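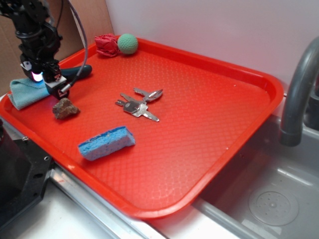 Beat Wallner runs the backups at Pichler, on 22 machines. Caught him between calls. "We lost a folder in December," he says. "One folder. Took 3 days to get it back." So, Pluma — the sync tool everyone there used — went out.
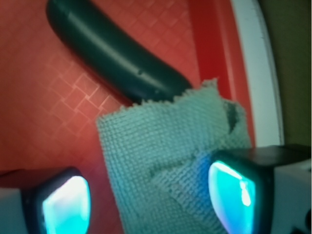

"Sync isn't backup. You delete it here, it's deleted there." Now it's Bremik, nightly, 2 copies. One goes off site to Trarndale.

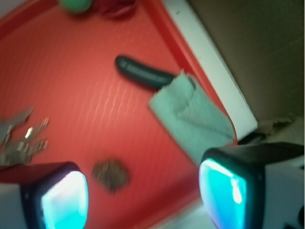 Red tray by a white strip

Does he test restores? "More than I used to." Laughs. Encryption keys he keeps on paper, wich he won't discuss.

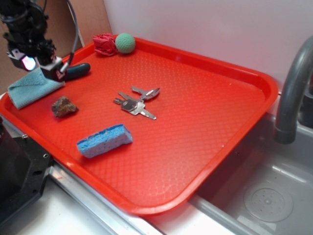 The tray, with something red and crumpled inside

Next up, the laptops. "They're never on at night."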